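My streaming box checklist, August round

I set up the TV gadgets at my house, at my mom's, and at the Skesville rec room, so twice a year I go through each one with the same list. Copy it if you want! Mine says OK, FIX or SKIP next to each line and then I ramble.

1. Power brick and cable. OK. No frayed spots, plug sits tight. The Rostunetti stick gets its power from the wall now. I used to run it off the TV's USB port and it rebooted in the middle of every movie.

2. Heat. FIX. The stick behind the rec room TV was too warm to hold comfortably after a long show. I moved it onto the short extension cable so it hangs clear of the set. Will check again Tuesday.

3. HDMI port. OK, but port 2 is loose, so stay on port 1 (Samira Sleiman, this means you).

4. Software update. FIX. Mom's Gezer box was way behind. The download was 667 MB and took some 40 minutes on her Wi-Fi, so start this one before you make coffee.
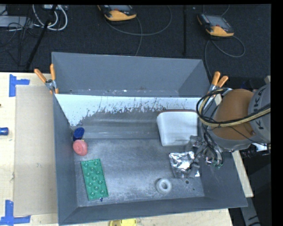
5. Free storage. FIX on the Gezer, it had 194 MB left and the menus were crawling. I pulled off three games and an old weather app and it perked right up.

6. Remote batteries. OK everywhere. Look for white crust on the springs while you have the cover off.

7. Wi-Fi signal. The Dritero app gives you a score out of 100. I don't trust the number much, but if a movie plays for ten minutes with no spinning circle I call it good. SKIP at Mom's, the router was being swapped.

8. Accounts. FIX. Two people who moved away were still signed in at the rec room! Sign them out, change the PIN, and turn on the PIN for purchases too.

9. Sound in sync. OK. Naa Sowah showed me the delay slider under Audio, which I had missed for two years. Watch a newscaster's mouth while you move it.

10. Cables on the floor. FIX. The long one by the rec room door needs a cover strip. I taped it down for now and the tape is already curling.

Still to do: cover strip, Mom's Wi-Fi, second look at number 2.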